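A Day at the Helten Herb Works in Skornham

I have been ordering dried herbs from Helten for years, mostly chrysanthemum and licorice root for my own teas and a few things for the small clinic where I work the front desk two days a week. So when their newsletter said they were opening the doors for a visitors' day, I signed up within the hour. There were 60 places and I got one of the last ones.

Skornham is farther out than I thought. The bus lets you off by the river and then you walk uphill past a tire shop and a church, and you smell the place before you see it. Angelica, mostly! If you have ever opened a fresh bag of dang gui you know that sweet, celery-like smell that gets into your coat and stays there. By the time I reached the gate I was grinning.

Check-in was quick. We got a name sticker, a hair net and a cup of ginger and jujube tea, and then they split us into 2 groups. Mine was led by Nawal Lamrani, who runs the receiving room. She talks fast and walks faster, and she kept picking up roots and passing them back over her shoulder while she was still explaining the last one.

The receiving room

Everything comes in through one wide door and goes straight to a row of steel tables. Each sack gets a lot number, and Helten has gone through 3,892 of those since they started keeping records the way they do now. A sample from every sack is looked at, smelled, snapped and tasted before anything goes to the lab. I had assumed this was a bit of old-time theater for the visitors. Then Nawal laid out two piles of sliced astragalus and asked us which one she had sent back. Most of us picked wrong. The paler, prettier pile was the reject. It had almost no sweetness when you chewed it, and it broke clean instead of pulling apart in strings.

We did the same with peony root and with a tray of cinnamon bark, and by the third round I was getting them right about half the time, so no better than a coin toss, but I felt very wise.

Someone asked about sulfur, which used to be a common way of keeping herbs bright and free of bugs. Nawal said to be suspicious of goji berries that are fire-engine red and of lily bulb that looks like white paint. Good lily bulb is a little yellow. I went home and checked mine. (Yellow. Phew.)

The slicing room

This was my favorite part, and I could have stayed all day. Roots are softened first, some under wet cloths and some in a steam cabinet, and then cut. Most of it is done by machine, but a few are still sliced by hand because customers like the long, thin, slanted pieces. The man at the bench did a whole white peony root while we watched, and the slices were so thin you could see his thumb through them. He let three of us try. Mine came out like doorstops.

After slicing, everything goes to drying racks, with a chart on the wall for each herb. The leaves and flowers get low heat and a lot of moving air. The heavier roots can take more. I had no idea mint was so fussy.

The tasting room

At noon they moved us upstairs to a bright room with long tables, and Selorm Odoi took over. He trained as an acupuncturist and still treats patients in the evenings, and he has the kind of calm voice that makes you sit up straighter and relax at the same time.

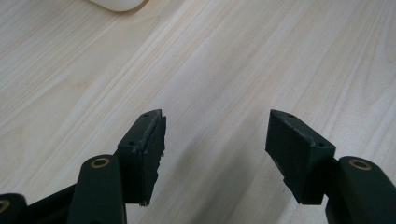 Pale wood grain on a tabletop.

Selorm had us taste five single herbs as plain teas, with nothing to tell us what they were, and write down one word for each. In Chinese herbal medicine every herb is given a taste and a temperature, and the idea was to find those in our own mouths before reading them in a book. I wrote "dusty" for the first one, which was poria, and several people laughed because they had written the same. The fourth was coptis. If you have never had coptis, it is bitter in a way that takes over your whole head. A woman across from me put her cup down and said "no" to it, out loud, as if it had asked her something.

Then he showed us how single herbs get put together. He brewed a peony and licorice tea, which is an old pairing, just two ingredients, and talked about how a practitioner might use it along with needling for someone whose calves tighten up at night. He was careful here and I liked that. He said more than once that licorice is a real substance with real effects, that it can push blood pressure up, and that anyone on medication should talk to their doctor and a licensed herbalist before drinking it every day. He also said he turns down a fair number of people who want "something strong."

Lunch was rice porridge with Chinese yam and scallions. Plain, hot, very good. I had seconds.

The library

I nearly missed this, since it wasn't on the schedule. At the end of the upstairs hall there is a narrow room called the Grima room, with drawers from floor to ceiling, and every drawer holds a reference sample. There are 1,425 of them. You can pull one out and see the same root from different regions and different years side by side. The collection was begun by a botanist named Grímsdóttir, who spent her summers collecting and her winters labeling, and her handwritten cards are still in a lot of the drawers. Her notes are a delight. One of them, for a type of gentian, says only "worse than last year."

I asked if students ever come to use it and Nawal said yes, the acupuncture and herb programs send small groups, and anyone else can write and ask for an hour. I am going to ask for an hour.

A few practical things

The next visitors' day is on 7 February 2018, and they plan one more for December. It is free but you have to book. Wear flat shoes - the receiving room floor is smooth and gets swept all day long, and there is fine dust on it. Skip perfume, please, as the whole morning depends on your nose and on everyone else's. If you are pregnant or take any regular medicine, tell them at check-in and they will let you know which teas to leave alone. A couple of people in our group did this and nobody made a fuss.

There is a step up into the slicing room and a flight of stairs to the tasting room. I did see an elevator by the loading door, so call ahead if you need it.

The shop by the gate takes cards. I bought chrysanthemum, a bag of the good astragalus (I made Nawal check that I had picked the right one) and a small tin of aged tangerine peel, and then ran for the bus with my hair net still on. My coat still smells of angelica.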